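**Family & Friends Board > County Jails and Transfers > Moved from Farnier to Ristine, where did his property and his phone money go?**

**peachcobbler_jo** – 2022-04-20

Hi everybody, I've been reading here since last August and never had the nerve to post, so please be gentle with me. My nephew was at the Farnier County jail for 7 months waiting on his sentencing, and he got moved to Ristine with no warning at all. I only found out when I tried to schedule our video visit and his name was gone from the list. You can imagine what my heart did.

He's safe, he got a call out through a counselor, and he sounded tired but okay. So that's the big thing and I'm thankful. But now I've got two little things that feel like big things. First, his property. He had his own clothes, his wallet, a ring that was his dad's, and a stack of letters. Did all that ride along with him, or is it sitting at Farnier? Second, the phone money. I'd put $350 on the Skener account over the winter and there was a good chunk left. Now when I log in it says "no active contact" and the balance shows as zero.

I don't even know who to be mad at. Any help would be so appreciated.

**tuckerdog57**

Welcome, Jo, and I'm glad you finally posted. We went through the very same move with my son, so I'll tell you how it went for us.

Property doesn't ride along, or not much of it does. At Farnier they let them take legal papers, a religious book, and a plain wedding band if they're married. Everything else goes in a bag in the property room, and they'll hold it 30 days from the transfer. After that it can be thrown out, and they do mean it. Call the front desk in the morning and ask for property, don't press the option for records like I did or you'll sit there till lunch. He has to sign a release naming you. If he didn't sign one before he left, Ristine can do it through his counselor and fax it over.

The ring, ask about by name. Ours was in a separate little envelope and the clerk didn't bring it out until my husband asked.

**Nanette_R**

I'm going to disagree with Tucker a little, with love. It was 30 days when we did it too, but my sister-in-law was told 60 this winter. I'd get it in writing either way. Email the jail, give his full name and booking number, and say "please confirm the date his property will be disposed of." Then you've got something to wave at them.

**tuckerdog57**

Nanette, fair enough, but I'd hate for her to hear 60 and relax. Go by the short number, Jo.

**Nanette_R**

No argument there! Go early. I only want her to have the paper.

**peachcobbler_jo**

You two are wonderful. I called this morning, asked for property, and got a very nice lady who said the bag is there and so is the envelope. I had to sit down on the porch steps for a minute. He never signed a release, so I've left a message with the counselor at Ristine.

I've started getting things together for when I drive up to get his bag, and a few things for when he comes home too, even though that's a long way off. My grandmother always had a basket going for somebody, a new baby or a boy in the service or whoever it was, and I guess I got it from her. It makes me feel like there's a someday.

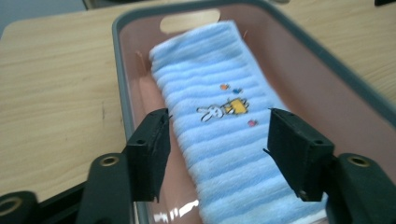

Blue towel, pink basket

Now, the phone money. Anybody?

**gagnon_b**

Brock Gagnon here, I use my own name on this board because I'm too old to remember another one. I did the Skener fight last year and I won it, so pull up a chair.

What you need to know is that there are two kinds of accounts and the website makes them look the same. One is yours, in your name, and you use it to take calls from him. The other is his, and you were only putting money in it. If you paid into yours, the money is still there, but it's tied to the facility. When he left Farnier it went to what they call inactive, and an inactive balance shows as zero on the main page. You have to go to account history, scroll all the way down, and there'll be a line for the old facility with the real amount. You can ask them to move it to Ristine or send it back to your card.

If you paid into his, you can't get it back yourself. He has to ask for it, in writing, from where he is now. It's slower, but it does come. Ours took nine weeks.

Whichever one it is, don't do it by chat. The chat folks are polite and they can't do a thing. Call, ask for a transfer of funds after a facility change, use those words, and write down the ticket number before you hang up. Mine ended in 957 and I can still say it in my sleep, that's how many times I read it out to people.

**sandhill_wife**

I want to put in a different view, Brock. I wouldn't move the money over. Ristine's rates aren't the same as the county's, and they add a fee when you transfer a balance between facilities. I got my refund to the card and then opened a fresh account, and I came out ahead by a few dollars. It's not a lot, but those few dollars were two calls for us.

**gagnon_b**

I never got charged a fee. Could be they added it since. Jo, ask them flat out, "what will I be charged if you move it and what will I be charged if you refund it," and make them say both numbers.

**peachcobbler_jo**

Found it!! All the way at the bottom, just like Brock said. There's $112 and some change sitting there under Farnier. I'd have never scrolled that far in my life. I've got a call in and I'm going to ask both questions, and if there's a fee I'll do it sandhill's way.

I cleared off the table after supper so I could spread out all my papers and get them in some kind of order, the booking sheet and the receipts and the sentencing order and the visit application, which I hadn't even looked at yet.
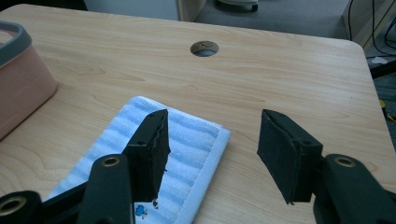

The application is 3 pages and it wants every address I've lived at for ten years, and I have moved more than you'd think for a woman my age. It also asks if I've ever been denied a visit anywhere. I was turned away from Farnier one time for open-toed shoes. Do I have to put that down? I don't want to lie, and I don't want to scare them off either.

**Nanette_R**

Oh honey, the shoes. We've all been turned away for shoes, or an underwire, or a sweatshirt in the wrong color. They mean denied as in your name was taken off the list. I wouldn't put the shoes.

**tuckerdog57**

And I would. Put "turned away once for footwear, visited the following week." One line. The man who reviewed my form told me they go looking for things people left out, and a thing you wrote down yourself never hurt anybody. I've seen someone wait another two months over less.

**Nanette_R**

Over shoes, Tucker?

**tuckerdog57**

Over an old traffic ticket, but same idea!

**sandhill_wife**

If you still have the number for his lawyer, ask their office. We were with Petrenko, and the woman at the front desk there had filled out more of those forms than anyone at the prison, I'd bet. She looked ours over free of charge and caught that my husband's middle name was spelled wrong on the commitment papers, and that would have sent the whole thing back. Check the spelling against what Ristine has and not what's on his birth certificate.

**peachcobbler_jo**

I'm siding with Tucker on the shoes, Nanette, please forgive me. I'd just lie awake over it otherwise. It's written in, one line, very small handwriting.

The counselor called back, too. He signed the release today and it's being faxed over, and she said to give it a couple of days and call Farnier before I make the drive – it's two hours each way for me, so I surely will. She also said he asked if his letters were in the bag. I told her yes, the lady checked for me, they're in there with a rubber band around them.

**gagnon_b**

Good. Bring your ID and a second ID, and count through the property sheet at the window before you sign it. Let us know about the ring.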